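Budura Forums > Toys and Playrooms > Storage

Metal bin for blocks, keep it or not?

kundport_nana wrote:
Hello all! I picked up a big gray metal bin with a divider at a yard sale in Zornalthorpe, and I have my heart set on it for the grandkids' blocks (the red and green ones, we have 31 in all). It's scuffed up inside, but I do love a thing with some years on it.
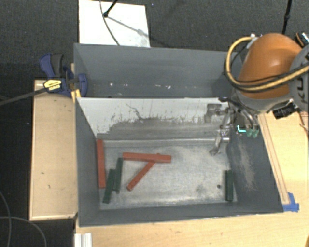 Page 2 of 3

dixit_fan wrote:
Oh, I like that! The scratches on the divider wouldn't bother me one bit. I'd keep blocks in the big front part, same as you have them, and save the back for little cars.

plainpine wrote:
I have to disagree, sorry. Metal is so loud when a child dumps blocks in, and I'd want to feel around that little hole in the floor for a sharp edge. Ours live in a canvas bag and we're all happier for it.

kundport_nana wrote:
Well, the noise is a fair point, my husband naps! Maybe a piece of felt on the bottom, which would cover the hole too. I'll cut some in the morning.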